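Search site Enter keywords Go

Print this page | E-mail this article

Sevance sets single layout for makeup brush benches 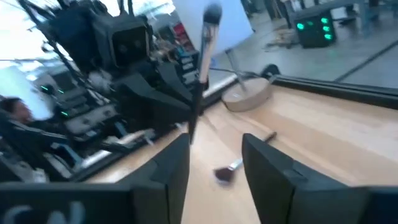 Fumiko Chiba would have gone further and dropped the flat brushes altogether, on the grounds that a brush laid on its side picks up whatever the last product left on the table. Her comment was one of 19 received on the draft layout, and it is recorded in the notes to the final version. The flat position stays, but with a limit on how long a brush may remain in it.

The layout takes effect in May at the Sevance training rooms in Ceton and Fastton. It covers the storage, handling and washing of face brushes used by students on the makeup course. Until now each room has worked to its own arrangement. Ceton kept brushes in rolls and laid them out at the start of a session. Fastton kept them upright in cups at the back of the bench. Students who moved between the two rooms had to learn both.

Under the new layout, a brush is in one of three states: ready, in use or used. Ready brushes are stored upright with the bristles at the top. Brushes in use may be laid flat on the tabletop between steps, with the head clear of the table edge and not touching another brush. Used brushes go into a closed tray and do not return to the bench until they have been washed and dried.

A brush may lie flat for the length of one step only. If the student moves on to a different product, the brush is treated as used. This applies to powder brushes as well as to brushes for cream and liquid products, a point on which the draft was unclear.

Handling is set out in a short section of its own. Brushes are to be picked up by the handle, below the metal ferrule. Holding a brush by the ferrule is allowed for close work but not for moving it from place to place. Repeated side pressure at the ferrule loosens the glue that holds the bristles, and the Sevance stock records list this as the most frequent cause of a brush being withdrawn. Of the 1,761 brushes on the register for both rooms, most of those withdrawn last year had a loose ferrule. Bristle loss came next, followed by chipped handles.

The washing method has also been changed. Brushes are to be wetted with the head pointing down, so that water does not run up under the ferrule. Only the bristles go under the tap. A mild liquid soap is used, worked through with the fingers, and the brush is rinsed until the water runs clear. The head is then pressed in a clean towel and shaped by hand. Drying is done flat, with the head extending over the edge of a rack, for up to 17 hours depending on the thickness of the bristles. Large powder brushes take the longest. Upright drying with the bristles at the top is no longer allowed at either room - a brush must be fully dry before it goes back to the upright position.

Tabletops are to be wiped before the first session and again between students. The draft called for a paper mat under every flat brush. This was removed after trials at Ceton, where the mats moved when a brush was lifted and loose powder collected underneath. A wiped bare surface was found easier to check. Students who prefer a mat may bring one, provided it is washable and lies flat.

The layout does not specify a brush maker or a type of bristle. Natural and synthetic brushes follow the same steps, except that natural bristles are not to be washed in anything warmer than lukewarm water. Mykhailiuk, which supplies the drying racks, will deliver 2 to each room before the change. The older racks will be kept for sponges and puffs.

Instructors will check the benches at the end of each session for the first month and note any brush found in the wrong state. No penalty attaches to the checks. The results will be used to decide whether the time limit for flat brushes needs to be shortened, as Chiba and several others asked.

Eye and lip brushes are not covered. A separate layout for these is in preparation - the small handles do not stand well in the present holders, and a narrower type is being tested at Fastton. Students should go on using the existing rules for small brushes until the second layout is issued.

Printed copies can be collected at the front desk in both rooms from 9 a.m.

Print this page | E-mail this article

Contact us | Copyright Sevance. All rights reserved. | Back to top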